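6 min read

Thread. I have spent February comparing two grippers for our small table arm, and I promised some people here to write down what I learned. It is longer than I planned. I will go slowly.

The arm stays the same for both, also the controller and the wrist camera. Only the gripper changes. The first is the Lidov, two hard fingers with thin rubber pads. The second is the Rorkley, black and soft on the outside, with fingers that bend a little when they meet something.

The task is simple to say. Pick up a spoon, carry it to the pink plate, put it down on the plate. There are other plates on the table and the arm must leave them in peace. I chose a spoon because it is a thing I was always bad at, with every gripper I ever used.

Why is a spoon difficult? The handle is thin and most of the weight is in the bowl. If you hold it at the end, it wants to turn. A block does not want anything. You close the fingers and it stays as it was.

Total number of attempts in the log for both grippers together: 1,305. I did not do them in one sitting. Seidu Mensah did many of the evening ones and I thank him here. He also has better patience than me with the Lidov.

First, mounting. The Lidov goes on with four screws and the cable has enough length. The Rorkley needs an adapter ring, and the ring we received was for the older wrist. We waited for the right one from Gyamfi, our supplier, and they were polite and quick about it. But please check the ring before you pay.

Weight: the Rorkley is 102 grams heavier on our scale, with ring. On a big arm you would laugh at this number. On ours I had to enter the new tool weight in the controller, and before I did this the arm sagged a little at full reach and every grasp was too low. I lost one whole afternoon on it. My own fault, the manual says it.

Now the grasp itself. With the Lidov, the spoon is held very strongly but only along two small lines of contact. If the pads are not parallel with the handle, the spoon turns slowly during the travel. You do not see it at the pick. You see it at the plate, when the bowl arrives at a wrong angle.

With the Rorkley the fingers give way a little and lie around the handle. The turning is much smaller. I can hold the spoon upright and tip it over the plate and it mostly keeps the angle I asked for. This was the biggest difference of the whole test, for me.
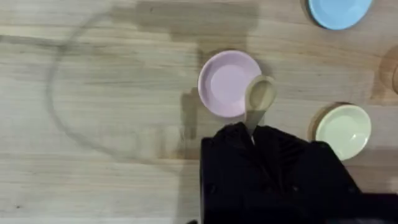
The release is where I changed my opinion two times. Hard fingers open and the spoon is free in the same moment. Soft fingers open and the surface stays in contact a bit longer, so the handle can be pulled sideways. A light spoon follows. Then it lies half on the rim, or it slides off to the table.

What helped: lower the arm until the bowl touches the plate, wait, open slowly, and go straight up before any sideways motion. I put a pause of 2 seconds before the opening. It looks silly when you watch it live, but I kept it.

I also tried to open the fingers only as much as necessary and not fully. For the Rorkley this is better. When it opens fully it becomes wide, and wide is a problem when there are neighbor plates. It can push one with its side while the fingertips do everything correctly.

About the camera. Ours is small and sits at the wrist, looking down past the fingers. With the Lidov I see nearly all of the table. The Rorkley is bulky and takes a good piece of the view, low and to the right. When the target is a plate on that side, part of it can be hidden behind the gripper exactly when I want to see its rim.

I solved this only partly. I turned the approach, so that the arm comes with the target toward the left or upper side of the view. It works, but it makes the path longer and it is one more thing to remember when I change the layout.

Shadows. I did not think of them at the beginning. With the lamp over the table, the arm throws a big soft shadow on the wood, and it moves when the arm moves. My plate detector was simple, mostly color and edges. It liked the shadow edge as much as a plate edge. Sometimes more.

It also liked marks on the table. An old ring on the wood is, for simple code, a very nice circle. So now I ask for color first and shape second. A ring without a color inside is not a plate. I am a little ashamed how late I wrote this line.

The pale colors need care also. Pink was the easiest for my detector. The pale green becomes nearly white when the light falls on it, and the light blue is fine in the day and not so fine at 8 in the evening with only the lamp. I fixed the exposure by hand and did not let the camera choose.

Some of you asked about the controller. We use the Poddale box for both. It has a grip force setting, and for the Rorkley I stayed in the lower part of the range. More force did not hold the spoon better. It squeezed the handle out to one side, like a wet soap.

For the Lidov it was the opposite story: too little force and it turned, enough force and it held, but the pads wore out. I changed one pair during the test. They are cheap, but the glue needs a night to dry.

Cleaning: the Lidov you wipe in ten seconds. The Rorkley has folds in the surface and dust goes inside. I use a soft brush. If you work with real food on the plates, I would think about this more seriously than I did. I have only tested with empty ones.

Which one would I buy? For blocks, cups, boxes, anything with flat or thick sides, the Lidov. It is exact and easy to see around. For spoons and forks, the Rorkley, if you accept the slower release and the blocked view.

What I did not test: metal spoons with a heavy bowl, very thin plates, two objects in one grasp, and picking the spoon back from the plate. The last one I would like to try next. The rim is in the way of the fingers and I have no good idea yet.

If somebody has used the Rorkley with the camera mounted on the other side of the wrist, please write to me. I have the bracket drawing almost ready, but I am afraid the cable will rub at full turn, and I would prefer to learn it from you.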